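Maiara Trindade moved to Gillbridge in April to run the evening desk at the town library. She had worked days for six years at a bigger branch in Olalley and wanted a change.

"People who come in after work want different things," she says. "They want a quiet chair, or help with a form."
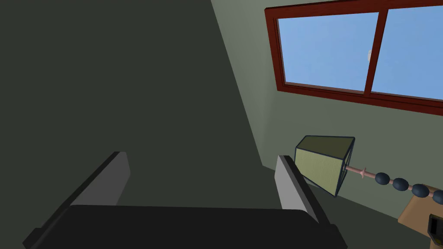 Her shift starts at 3 p.m. The first hour goes to returns and the holds shelf, which had 189 items on it the week we spoke. Most are mysteries and cookbooks.

She also restarted the language table, where Ojārs Adomaitis teaches beginning Latvian.

"I expected two people," Adomaitis says. "We had to borrow chairs from the children's room."

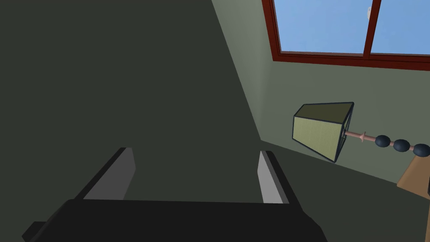
Trindade would like to stay open an hour later in winter. The library board will take that up with the next budget.

"I've asked," she says. "For now we close at eight, and I walk home."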